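Workshop notebook - knitwear bench
December, started 9.40 in the morning

Kettle on, heater on, fingers still stiff. I've got two things on the go and I want to get the steaming trial written down before I forget which swatch is which, as I did last time (sorry to anyone who tried to read those notes - the blue thread means washed, the red thread means I changed my mind).

The Noltura wool again

So the Noltura four-ply came back from its soak looking much better than it went in. Straight off the cone it's greasy and thin and you'd swear it would make a miserable fabric. After a wash in warm water with a squirt of Plikard the oil lets go and the whole thing puffs up. I love this bit! The smell is awful, like a damp sheep in a garage, but it goes once it's dry.

The cone weighed 356 grams this morning, tube and all, so there's enough left for the sampler and probably a pair of cuffs, but nobody is to start a jumper with it please.

What I did: cast on 133 stitches, worked a two by two rib until I got bored, then changed to moss stitch for the top half. The rib pulled in far more than I'd planned for. I had the tension a shade too tight on the first few rows and you can feel it as a hard line when you run your thumb along. Not worth pulling back for a swatch. I'd pull it back for a real one.

Steaming

I keep going back and forth on steam for rib. The old Ó Flaithearta pattern leaflet says never, not once, lay it flat and leave it alone. The sheet that came with the Evmont iron says a light steam on everything, but then they would, they sell irons. I tried both.

Left half: pinned out flat, no steam, left overnight on the rack. It dried springy, and the ribs stayed nicely closed. A bit uneven along the bottom edge where I'd run out of pins and used clothes pegs.

Right half: iron held well clear of the wool, six puffs, hands off until cool. Softer, smoother, lovely to stroke, and it has lost a good bit of its stretch. Pull it sideways and it comes back, only in its own time. For a scarf I'd be delighted. For a cuff or a neckband, no.

I also gave one corner a proper blast with the iron touching, just to see. Flat as a pancake and slightly shiny. I've tied a red thread on that corner so it doesn't get mistaken for good work.

Necklines

Spent the rest of the morning thinking about neckbands, mostly by handling shop-bought ones and grumbling. A rounded collar on a dark knit is hard to judge because you can't see the stitches unless the light comes in low from the side. My way is to lay the thing out, find the back neck by its tag, and then follow the seam round with a fingertip. If I can feel a ridge all the way along, it's been sewn on afterwards. If the ridge stops, somebody picked up the stitches and I want to know how they turned the corner.

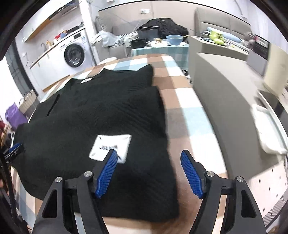 Things to try next

Pick up the neck stitches with a smaller needle than the body, then go up a size after the first round. I did the reverse on the grey one and got a row of holes you could post peas through.

Cast off in rib, loosely, with the bigger needle in the right hand. Then try it over my own head before weaving in the ends. I have a large head and it's a fair test.

Knit the next swatch in something dark. I always sample in cream because it's easy on the eyes, then get caught out when the real thing is navy and I can't find a dropped stitch to save my life.

Costs, while I remember

The box of cones from Noltura came to 1850 before postage, and I've put the slip in the tin with the others. It's more than I'd like, but they do last, and the undyed ones can go in the dye pot whenever we fancy a change. Plikard is running low too. There's a thumb's depth in the bottom of the bottle, so go easy.

Afternoon, 3.15

Took the pins out of the left half. It has held its width and feels the same as it did this morning, so I'm going with no steam on rib and a light steam on the moss stitch only. Going to wash the pair of them once more and see if the steamed side gets any of its bounce back. Swatches are on the top rack, please don't move them, they're still damp underneath.

Need more pins.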